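September, 7:40 am
Posted by Gavomen

Re: box cell drops cartons after jaw swap

On the Pundby list, Vallejo bench wrote:
> We changed jaw pads on the arm and now the cartons slip about
> one time in 13. Force setting is the same as before. Do you
> re-teach the pick point every time, or just the tool offset?

Hi all,

Tool offset first, always! I used to re-teach the whole pick point whenever I had a jaw off (and lost plenty of lunch breaks to it), but new pads are usually a hair thicker or shorter than the worn ones, so every point you taught is wrong by the same little bit. Fix the offset and most of them come right back.

My routine on the Ziltska cell goes like this. Pads on, screws snug, then jog down to a scrap carton at slow speed and close the jaws on the top edge. Stop there and look at it from the side. If the carton hangs crooked, one jaw is touching before the other, and more force just crushes the cardboard. I had 2 shims under one jaw for months before I figured out the bracket screws were loose – felt pretty silly.

After that I run 35 picks with the same carton and then 35 with fresh ones. Soft, chewed-up edges hide a lot. Ours has 362 hours on the current pads and I check them when I wipe down the table, so it's no extra trip.

Two other things to look at while you're in there. Give the cable enough slack at the wrist that it can make its full loop with the arm stretched out, because a tight one tugs just enough to throw off your sensor reading. And keep the place card and the drop spot where they were when you taught them. Ours got nudged once and I spent a whole morning blaming the gripper.

If it still slips after the offset, send me your closing speed. I run mine slower than the manual likes – happy to compare. 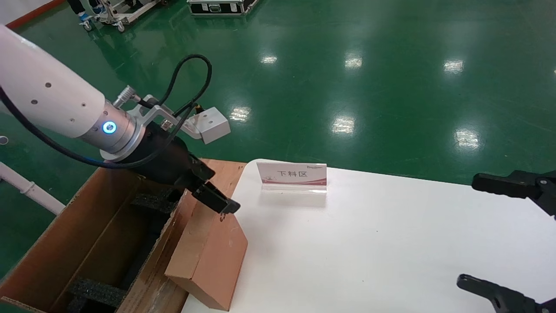

Vallejo bench: Thanks, offset was it, or most of it anyway. We were still carrying the number from the old pads. Closing speed is at the default here, so I'll bring it down a notch and run your 35 and 35 before I touch anything else. Did you put thread locker on the bracket screws after they came loose, or just tighten them?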